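The Proving Log

1. Intake

The starter came in a jam jar with the lid taped down. Olesia Mykhailiuk signed for it at the back door of Grener, wrote the weight on a strip of masking tape and put the jar on the second shelf of the fridge, behind the butter.

The form asked for Origin. She wrote: estate of a private baker. The form asked for Age. The solicitor's letter said 33 years, so she wrote 33 years and put a question mark after it. The form asked for Purpose, and she left that blank until the afternoon, when the office rang down and asked her to fill it in. She wrote: Easter bread.

Grener made bread for other people's labels. The Hovico loaf and the Soltani loaf were the same loaf up to the final dusting, when one got semolina and the other got rye. Olesia's job was to keep both of them the same as they had been the year before. She had a thermometer, a pH meter, a set of scales that read to a tenth of a gram and a shelf of ring binders going back to the opening of the site.

The baker in the letter had been her aunt. The form had no line for that.

2. First feed

Method as follows. Discard all but 50 g of starter. Add 50 g of strong white flour and 50 g of water at 26 degrees. Stir with the handle of a clean spoon. Mark the level with a rubber band. Cover loosely.

After four hours the level had not moved. After eight hours there was a single bubble against the glass, 2 mm across. She entered it. After eleven hours there was a grey liquid on top, which she poured off, and a smell of nail varnish, which she also entered.

Her aunt had never weighed anything. She had used a blue enamel mug with a chip in the rim, and flour was filled to the chip. Olesia had asked once how much that was in grams, and her aunt had held up the mug.

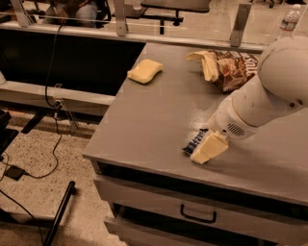 3. Second to sixth feeds

Rye was substituted for a fifth of the white flour from the third feed onwards. Water was raised to 28 degrees. The rise at eight hours was a quarter of the starting volume, then a third, then a third again. The smell moved from solvent to yoghurt to something she could not put a word to. The column was narrow, so she wrote: better.

The office sent down a sachet culture called Pisto, with a note suggesting it as a fallback. It would raise a rich dough in ninety minutes. She read the data sheet, which was well written, and filed it in the binder under P.

On the sixth feed the starter doubled in five hours and held for two. She stood the jar on the radiator cover, took it off again, and moved the rubber band.

4. Trial dough

Flour 2000 g. Egg yolk 400 g. Butter 450 g, softened. Sugar 380 g. Milk 600 g. Starter 500 g. Salt 22 g. Saffron, a pinch, steeped overnight in a spoonful of the milk. Raisins to follow at the second knead.

She had worked this out from memory and from one photograph, in which the bread stood on a windowsill and came up to the catch. The window was a standard casement. She had measured one like it at her own flat and got the height of the loaf to within a centimetre, and from the height she got the tin, and from the tin the weight of the dough.

The mixer took eighteen minutes to bring it together. It was too slack. She gave it four more minutes and it was still too slack, and she remembered her aunt with her arms in the trough up to the elbow, saying that it should be too slack, that if it behaved itself now it would be a brick by Sunday.

She wrote: hydration as intended.

5. Proof

Eleven hours at 24 degrees. The night shift had been told not to open the cabinet. Somebody opened it at half past two, according to the chart, and shut it again within the minute. The temperature fell by one degree and recovered.

She came in at five. The dough had come up over the rim of the tin and stopped there, domed, with the skin still tight. She pressed it with one finger and counted until the dent filled. It filled slowly.

She did not take the pH.

6. Bake

170 degrees, falling to 150 after the first quarter of an hour. Core temperature at finish, 92. Cooled on its side on a folded blanket and turned by hand every ten minutes, so that the crown would not sink. The procedure called for a wire rack. She put in a deviation form, and under Reason she wrote: product is tall.

7. Assessment

The panel met on 27th February, in the room over the loading bay. There were sheets for crumb, crust, colour and aroma, each scored out of ten. The Soltani buyer gave it a seven for crumb and asked about shelf life. The Hovico buyer asked whether it could be made square.

Olesia answered the questions in order. Nine days, wrapped. No.

When they had gone she cut the heel off, the part that never goes to panel, and ate it standing at the sink with the tap running. Then she went downstairs, took the jar out of the fridge, and discarded all but 50 g. She held the rest over the bin for a moment, scraped it into a second jar, and taped down the lid.

On the masking tape she wrote the weight, and under the weight, home.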